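Jivby toy food tidy-up: read me first

Hi! I'm Tharun Kandasamy, and this is the readme that goes with the Jivby folder. Jivby is my collection of pictures and notes about one very ordinary thing, which is putting toy food away after play. Plastic vegetables, pretend fruit, little blocks that might be a slice of something, all of it going from a table into a box. If you came for real groceries, you want the Vurnden folder next door.

What's in the folder

There are 1,030 pictures, plus one notes file per session. I set up 13 sessions in all, and each session has its own subfolder with a plain name (I gave up on clever names after the second one). The notes are typed up from my own scribbles, so expect fragments like "grapes again, under the sofa" and not much punctuation.

I started with almost 3,000 pictures and threw out a lot. Blurry ones went, and so did long runs where the table looked the same from one picture to the next. I'd rather you have a smaller pile you can look through with a cup of coffee!

How a session goes

Every session starts with the toys out on a low table with a cloth over it. I change the cloth whenever the old one needs a wash, so don't use it to guess which session you're in. The storage box stands open on the table, and the toys go in one at a time. No sorting order. I tried a "big things first" rule for a while and it made the whole thing feel stiff, so I dropped it and reshot those sessions.

When the table is clear, the box gets tipped out and we go again with a new arrangement. I try to mix it up: some rounds have everything bunched together, others have things spread out with a few pieces overlapping. The bunched rounds take longer to put away and they're my favorites.

What I call things

I kept the names short and used the same ones all the way through, even where a name is a bit of a stretch:

corn: the yellow cob with the bumpy kernels. The green husk is part of it, so please don't count it as a leaf or a separate vegetable.

grapes: the purple cluster. One item, however many grapes you think you see.

ginger: the brown knobbly one. Half my family says potato, but I'm the one typing.

pink block: flat and rectangular. I never settled on what food it's meant to be, so it got named for its color and shape.

capsule: the pale pink egg shape with the clear dome. Not food at all, but it lives with the food and goes in the same box, so it has its own name.

green box: where everything ends up. Cookie pictures on the label, no cookies in it, sorry.

In the notes, "in" means a toy is inside the green box and "out" means it's on the cloth. If something is leaning on the rim I wrote "edge." If a toy hit the floor I wrote "floor" and carried on with the round.

A halfway point from one of the mixed rounds, with the ginger and the capsule in and the corn, grapes and pink block still out:

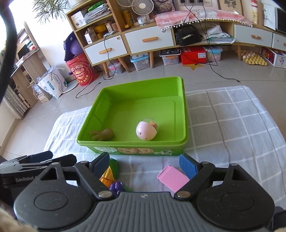
Known problems

The grapes get hidden a lot. They sit low and they love to be behind something, so if the notes say they're out and you can't find them, look at the picture before and the one after.

Session 3 has a gap in its notes. I did that one on a Friday evening and lost a page somewhere between the table and the laptop. The pictures are all there, but you'll have to work out the ins and outs yourself.

The light changes too. I didn't close the curtains for any of this, and late November afternoons get gloomy fast. Colors shift enough that I wouldn't match toys on color alone. The ginger is the worst for this and can look almost black in the last few rounds of a long session.

Also, the toys don't match each other in scale, which bugs some people. A corn cob next to a giant grape, that kind of thing. They came from different sets and I like them that way.

Using it

Help yourself for anything that isn't for sale. If you put pictures in a talk or a class handout, please credit "Jivby, Tharun Kandasamy" somewhere on the page. If you rename the toys in your own copy, keep my names in a second column so we can still compare notes later!

Thanks

Big thanks to the Räsänen family for the loan of extra toys, and to everybody at the Drelport meetup who read my messy first draft of this page and asked what "edge" meant. Corrections are welcome. Send me the subfolder name and the toy, and I'll fix it in the next update.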